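The small shelf and the weights
2026-09-13

My aunt Rajeshwari D'Souza has a rule that heavy things live low. She says it when she enters any kitchen, also kitchens of people she has met only that morning. For many years I nodded and put my iron pan on the top shelf anyway. Now I have moved to the apartment on Gelau street, where no wall is really straight and the cupboards are shallow, and I think of her rule almost every day.

This post is about little shelves, the kind that stand on a table or on a counter. I have become interested in them more than is normal. My first one I bought in November for 12 dollars at Kotian, the shop behind the bus station which sells everything from buckets to wedding envelopes. It was wire only, with no boards. A cup stood on it well enough, but small things leaned between the wires, and a spice jar with a narrow bottom fell over every time I reached for the one behind it. I used it one winter and then I gave it to a neighbor for her plant pots.

After this I started to look for wire with a board in it. It is a simple idea. The wire holds the sides, so the things can not slide out, and the board gives a flat place to stand. I like also how it looks, the white with the light wood. It is less like a hospital and more like a kitchen.
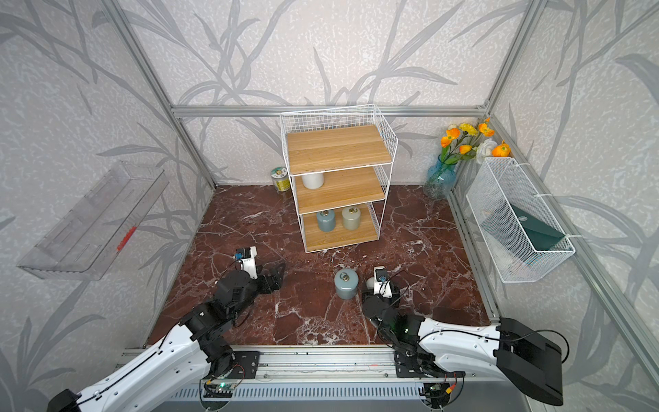
White wire shelf with three wooden boards, the weights on the bottom one and the top one free.

I have looked at this corner for a long time, because it is arranged how I would like to arrange mine. The two weights with rings are on the bottom board, one more bluish and one a pale sage color. In the middle there is only a white jar, toward the left. The top is left empty, and the wire comes up above it like a low railing, so later one can put there something light without being afraid for it. My aunt would approve.

Then there are the flowers in the back corner! They are artificial, orange and yellow mostly, like poppies, in a light blue vase. In my family we were a little ashamed of artificial flowers, my mother said they are for restaurants. I have changed my opinion. With the gray leaves on the wall and the dark red-brown marble under everything, a corner like this needs some strong color, and real poppies would drop their petals in two days.

I want to say something also about the mesh basket on the right wall. It is fastened with white cable ties, and a dark green folder or book lies in it. I did the same in my hallway with a basket from Plasley, a bit bigger, 28 centimeters wide. Four cable ties, pulled tight, with the ends cut very close so they do not scratch the hand. White ties on a white basket disappear almost completely. On my first try I used black ones and it looked like a repair of a bicycle. In the hallway basket I keep the bills which wait to be paid and the booklet of the washing machine, which I am always searching.

But back to the weights, which was the reason I sat down to write.

I keep some metal weights at home, from my grandfather, who sold grain. They have rings on the top too. I use them for pressing paneer and for holding a recipe book open, and one of them has stopped the balcony door from banging since we moved in. For a long time they had no place. I found them behind the bread box, on the windowsill, once in the drawer with the towels, and that drawer never closed the same way after.

I tried them first on the middle board of my new shelf, because that is the height where my hand goes by itself. It was not good. Each time I took one out, the whole shelf moved a little toward me, and the cups above made a sound I did not like. So I took everything down, wiped the boards, and began again from the bottom.
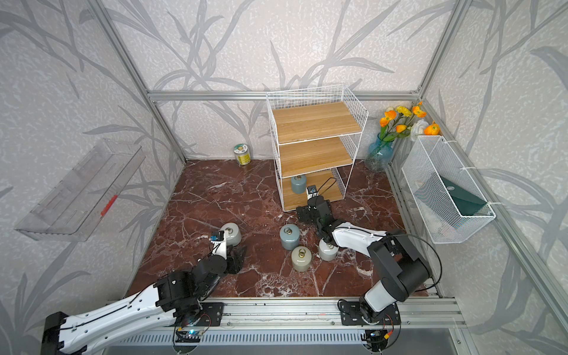

When you put something heavy on the lowest board, put it near the front edge first and then push it back slowly, with the hand still around it. Do not drop it from above by the ring. The ring is good for lifting, but the weight swings under it, and the bottom edge makes a small half-moon mark in the wood. I have three such marks already, and I turned this board around so they are at the wall side.

For marble you need even more care. My kitchen counter is not marble, it is a speckled thing that forgives all. But my aunt has a marble table, and she keeps a circle of felt under every metal object. A sheet of felt costs very little and from one sheet you can cut circles for the whole house. Take a glass, draw around it, cut a bit inside the line. The glue must dry overnight, I was impatient and one of my circles walked away with the weight still on the table.

The shelf I have now is from Skundorwood. It is 30 centimeters deep, which is a little too much for my counter, so the front feet stand very near to the edge. I am thinking to ask if they can cut the boards shorter, but then the wire part will be too long, so maybe it is a foolish question. The boards came untreated. I rubbed them with fine paper, number 400, and then with oil for cutting boards, two thin layers — the second one I could have left out, it stayed sticky for some days and caught every crumb.

On the middle board I have now the salt, the tea and a jar of tamarind. On the top board I wanted to keep nothing, and for one week I kept nothing. Then came the mail, the sunglasses, one onion. I clear it in the evening when I make the last tea, and in the morning there is again something there, I suspect my husband.

Next time I will write about the cupboard under the sink, if I have the courage to open it fully. If somebody knows a felt that holds also on slightly oily metal, please write me in the comments, I have tried two kinds and both came off.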